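Stuvlow 桌面收纳新品上架：一只白托盘，先把小球管起来

6月4日，星期二

大家好，我是 Stuvlow 的 Chie Katayama，平时负责产品，今天这篇新闻稿也归我写。同事说新闻稿要端庄一点，我试了两遍，读起来像冰箱说明书，所以还是照我平常说话的样子来吧！

先说正事：我们的桌面托盘系列今天开始发售，名字叫 Flornonley，第一批只有白色，大号，塑料材质，首批做了800只。想买的朋友可以到我们的门店，也可以在合作店铺 Yoshida 的文具和儿童用品区找到它。

为什么要做托盘？这事得从我家的餐桌讲起。我家有两个孩子，家里小球特别多，印着篮球纹的、弹力的、扭蛋里开出来的，什么都有。吃饭前要收桌子，我一手拿抹布，一手捞球，捞起这个，那个又滚到地上去了，然后一路滚进沙发底下（沙发底下大概是全家藏品最丰富的地方）。我试过碗，试过鞋盒，也试过拉链袋。碗太小，鞋盒太高，孩子看不见里面有什么，就整盒倒出来找。拉链袋嘛，三天以后拉链就坏了。

后来我把一只打样用的大托盘带回家，随手放在餐桌边上，跟孩子说：球都住这里。第二天早上我去看，还真有几只住进去了！当然也有没住进去的，这个我不瞒大家。

Flornonley 就是从那只样品改过来的。我们前后改了4版，最费功夫的是边缘的高度。高了，小手伸进去别扭；低了，球一碰就跑。负责结构的 Rajitha Herath 为这个边缘跟我争了整整一个下午，最后他把家里的玩具装了一大袋背到办公室，一样一样往托盘里放，放完说："你赢一半，我赢一半。"现在大家看到的高度，就是我们俩各让一步的结果，我自己用着挺顺手的。

颜色我也想多说两句。一开始我们列了好多颜色，薄荷绿、奶油黄都打过样，漂亮是漂亮，可玩具本身已经够花了，再来一只花托盘，桌上就热闹得过头。白色摆在浅色桌面上很安静，橙色的小球往旁边一放，一眼就看见。早上赶着出门的时候，能一眼看见真的很要紧。

有朋友问，除了放球还能放什么？我家现在有两只，一只放孩子的小玩具，另一只放我自己的东西：胶带、剪刀、没拆的信，还有一堆不知道配哪把锁的钥匙。Rajitha 拿它在阳台上放育苗的小盆，他说浇水的时候可以一起端走。办公室里有一只常年装零食，补货速度跟不上消耗速度，这个问题我们暂时没有解决方案。

顺便分享一下我家收桌子的办法，很简单，你也可以试试。饭前把托盘摆到桌子近手的一边，大家从自己面前的东西开始收，会滚的先放，不会滚的后放，纸和笔留到最后。孩子小的话，别要求他分类，能放进去就好好夸他。我家老大现在会跟弟弟喊"会滚的先走"，喊得比我还响。整套下来用不了一首歌的时间，前提是没有人中途开始玩球。

清洁也说一下：平时用湿布擦就行，沾了颜料的话，用一点洗碗液，软海绵轻轻擦。请不要用钢丝球，我替大家试过了，会留下划痕，而且我擦完以后还很生气。

托盘的包装这次由 Wireo 来做，纸盒摊平以后背面是一张可以涂色的球场，拆完别急着丢，够孩子玩一阵子。

今天起的20天里，在 Stuvlow 门店购买 Flornonley 的朋友，可以带一张自家桌子收拾前后的照片来，我们会挑一些贴在店里的墙上。收拾得不彻底也没关系，我家那张就很不彻底，已经先贴上去了，在收银台左手边。

分隔条和盖子还在做，计划11月跟大家见面。盖子的样品我正在家里用，目前孩子们把它当盾牌，我再观察观察。

媒体朋友需要样品或者想来店里拍摄，请直接联系我，Stuvlow 产品部 Chie Katayama。结构和材料方面的问题可以找 Rajitha Herath，他很乐意聊边缘高度，建议预留充足时间。

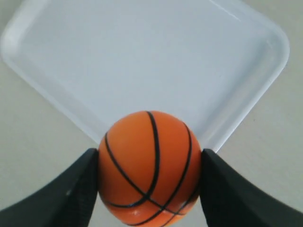
篮球纹小球与白色大托盘。图片由 Stuvlow 提供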